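Gustbridge kitchen recordings pass the halfway mark

14 shares | 3 comments

The Gustbridge group has now recorded 138 of the 232 kitchen examples planned for its summer set. The work moved to the hot pot this week, with operators guiding the arm through short tasks involving the pot and its glass lid.

Brunello Marras, who runs the sessions, said the lid takes the most practice. It is clear and lies flat on a white counter, and new operators tend to close the fingers too early. Each person records 10 attempts, then hands over the controls. Failed grasps are kept and labeled – the training team at Otau asked for them in the spring.

Objects are moved between attempts so the system does not learn a single layout. Recording continues through August. Anyone who would like a turn at the controls should write to Marras with a preferred afternoon. 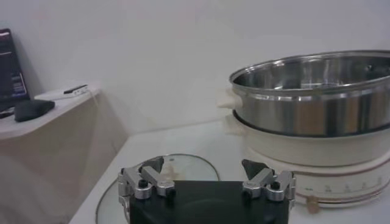 How long is one example?

Most run under a minute. The operator starts the recording, does one task and stops, and a label is added before the next attempt.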